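# Where the Small Things Go

The drawer in the hallway at Ashworth had not been emptied since May. It held batteries, hair clips, takeout menus, two tape measures and a remote that no longer matched anything in the house.

Ashworth is a shared house in Kustdale, 184 steps uphill from the bus stop. Six people live there. They own very little furniture between them and a great many small things, and for years the small things went into the drawer.

Last winter the household tried a different system. Everything in the drawer went onto a table and was sorted by the room where it gets used. Hair clips went to a hook rail by the bathroom mirror. Batteries went into a jar in the kitchen. Anything without a room stayed out for five days, and whatever was still there after that left the house.

Remotes took the longest. The ceiling lights, the fan and the heater each have one, and they had been traded from room to room so often that people had gone back to climbing on chairs. Lamp remotes are easy to mix up, especially when the buttons are marked in a language no one in the house reads. The residents ended up writing the English on paper tape: on, off, brightness, color temperature.

The rail and the jar came from Bramel, a secondhand store near the station. A set of divided trays from Tastska was tried first and sent back. The compartments were too shallow for a claw clip, and the lid would not shut over one.
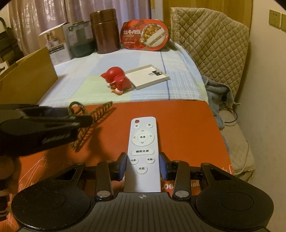

One reader in Kustdale wrote that hooks had never worked in her house, and that she keeps clips and remotes together in a shallow bowl by the sofa, where both come off at the end of the day anyway. She empties the bowl when it gets full.

Ashworth still has its drawer. It now holds the menus, the tape measures and a spare key, and it opens without a tug. The unmatched remote went out on the fifth day.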